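Day 15 with the Lollero kit. Rent due, reviews pay by the piece. Up to 3,000 words, Dindlow said, and be fair.

Fair. OK. Grips good. Triggers stiff. Manual writen by someone who hated wrists.

Sayce called at noon — had it learned to fold yet? Soon, I said. 100 towels, then soon.
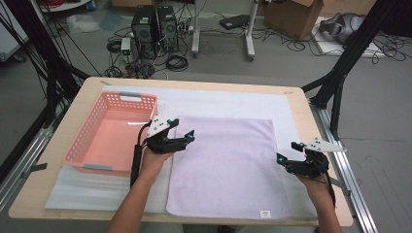
My mother folded in thirds, always, and never spoke while she did it. I hadn't thought about her in months. Then the lavender towel, flat on the white foam, the little care label down by the corner, the pink basket beside it, and teh black jaws in my hands going for the edge. Thirds, I thought. Teach it thirds.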